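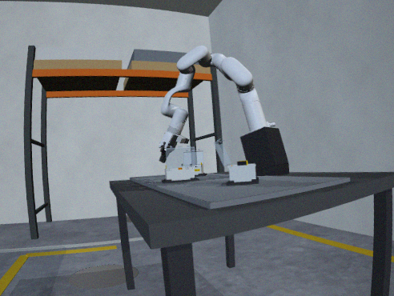 Planner notes, September, cell simulation

Continued with the approach move over the left group of boxes. The arm must come down steeply there, because the boxes stand close to each other and the gripper has little space at the sides. I ran 200 plans with the old settings and 166 of them passed the collision check. Almost all the failures have the forearm too near to the translucent panel.

I changed two things in the Orkel config:
- safety margin for the panel is now its own parameter, before it was shared with the table
- the planner gets 4 start seeds for each goal, it was 2

Not yet repeated the full batch. The first plans look smoother, but I do not want to write a number from so few.

Margareta Olteanu asked why the elbow goes so high. It is the cost term for joint limits - when I lower it, the elbow stays down but the wrist turns much more. I left it as it was.

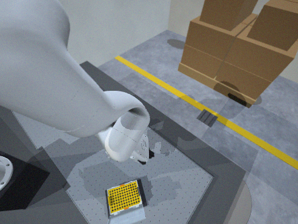

Westham Motion Software Group - shared notebook

Same cell, now the yellow tray. The gripper hovers above the plate and the tray is below it, so the last part of the path is short. I would like to use a straight line in Cartesian space for this part and keep the sampling planner only for the long move.

Open points:
- the tray frame in Barbu has its origin at a corner, my script expects the center. Fixed in the script for now, it should be fixed in the model.
- collision mesh of the holder is still a plain box, please check if this is enough
- log the seed with every failed plan, I could not reproduce two of them

Next: full batch again with the new margin, same goals, then merge to the Grolach branch.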